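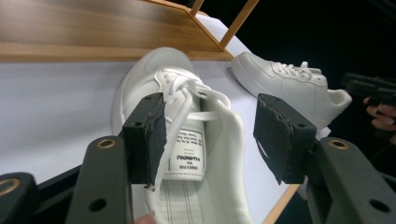
Shoe swap at Probert Hall back on for April, boots wanted most

The shoe swap is back at Probert Hall this April, doors 10am, and the organisers at Irkevura are asking for more pairs. Trainers they have. Boots, wellies and school shoes they don't, not nearly enough anyway.

Same set-up as last time. Bring clean shoes, get a token per pair, take a pair home for each token. No pairs to bring? Come after 1pm, whatever is left on the tables is free to anyone.

The autumn swap saw 133 pairs go in one morning, most of them before the tea urn had boiled. Children's sizes went first. By eleven there was a table of men's size 12s and not much else, plus one very shiny pair of tap shoes that went round the room twice and ended up back where it started.

This time there's more space. The hall has room for up to 600 pairs with the side room open, and the side room will be open, now that the floor in there is finished. Adult shoes in the main hall, children's in the side room, boots along the wall under the windows. Shelving is on loan from Riter, the hardware shop on the corner, who are also taking drop-offs at the till for anyone who can't make it on the morning. Leave them in a bag with your name on and your tokens will be waiting at the door.

What they want: anything with wear left in it. Soles attached, no holes, both shoes (last time 4 singles were handed in, and they are still in a box in the hall cupboard if you're missing one). Laces in please, and tied together so the pair stays a pair. Loosely is fine – a bow is quicker to undo than a knot when there's a queue.

What they can't take: slippers, ski boots, anything mouldy, roller skates with wheels missing.

White trainers are a special case. They come in grey and go home grey, or they sit on the table all morning being looked at. Worth a bit of effort beforehand, say the swap team, and their advice is nothing fancy. Laces out and into a bowl of warm water with washing-up liquid. Old toothbrush for the toe and round the edges. Insoles out too if they lift, wipe them, let them dry flat. Stuff the shoe with plain paper and leave it somewhere airy, not on a radiator, radiators turn the glue yellow. Newspaper is out as well as the ink comes off on pale linings.

Pull the tongue forward before you put them down on the table. Half of the sizes are printed on a label there and people were wrenching shoes open all morning last time to find it. If the label has rubbed off, write the size on a bit of masking tape and stick it on the sole. UK sizes if you know them. If you only know the European one, put that, there'll be a chart on the wall.

A mending table is planned too, run by the Grirko repair group. They'll do new laces, loose insoles and small bits of gluing at the toe while you wait, up to the point where the glue needs leaving overnight, in which case you'll be given a ticket and asked to come back for them. Heels and zips they will look at but no promises. Spare laces are 3 for a pound, black, white or brown.

Anything left at the end goes to the charity rail at Riter, and whatever the rail won't take gets recycled.

Parking is tight as the yard is half taken up with the skip. There's a bike rack by the side gate and the bus stops oppposite. Step-free way in is round the back, follow the yellow arrows. Tea and toast from the hatch, cash only, card machine is still away being fixed.

Doors 10am to 2pm. Drop-offs at the hall from 9am, side door, please don't leave bags outside overnight – foxes got into two of them last year and the contents were all over the verge by breakfast. Helpers needed for sorting from 8.30am, and for the clear up after, leave your name at the Riter till. Wear shoes you dont mind standing in.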